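**Getting back into running after a long break – shaded routes near Hustville?**

Murray Lemieux

Hello all! I used to run a bit, stopped when my knees got grumpy, and now I've signed up for a 5 km run in November. I've done 2 outings so far and loved both, but pavements in full sun finish me off. Where do you go for trees and easy ground? And is it daft to start on dirt paths? I keep hearing different things about ankles.

---

**Carol Catterall**

Not daft at all, Murray, and well done for signing up! I came back to running at 58 and soft ground is what kept me at it. Try the woods on the Lesar side:

- Start on the packed earth stretch. It's a little rutted, so shorten your stride and look a few steps ahead. Dappled light can hide a dip, so I leave the sunglasses at home.

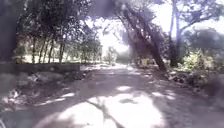

- Move on to the cobbles once you feel steady. Keep your feet low and quick and don't push the pace – they're lovely to run on when you stop fighting them.

Run a minute, walk a minute, and keep that up for a fortnight before you change anything. If you can't chat, slow down. I go on Saturday mornings before eight and it's bliss.

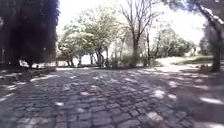
*The cobbles, mostly in shade with the sun coming through.*

Shoes matter more than people let on too. The shop in Bekton let me jog up and down outside in four different pairs, and I came away with the cheapest!

---

**Dwight Hawthorne**

get a foam roller. knees were the same, all sorted now

---

**Harpreet Grewal**

Agree with Carol on nearly everything, though I'd go gently on the cobbles if your knees are still complaining. I stick to the smoother paved path and do my hills elsewhere. Calf raises on the bottom stair while the kettle boils have done wonders for me, and so has a rest day between every run (I was terrible at that one).
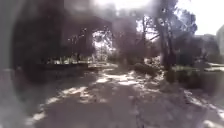
*Paved path, patchy sun.*

Let us know how November goes, I'm thinking of entering as well!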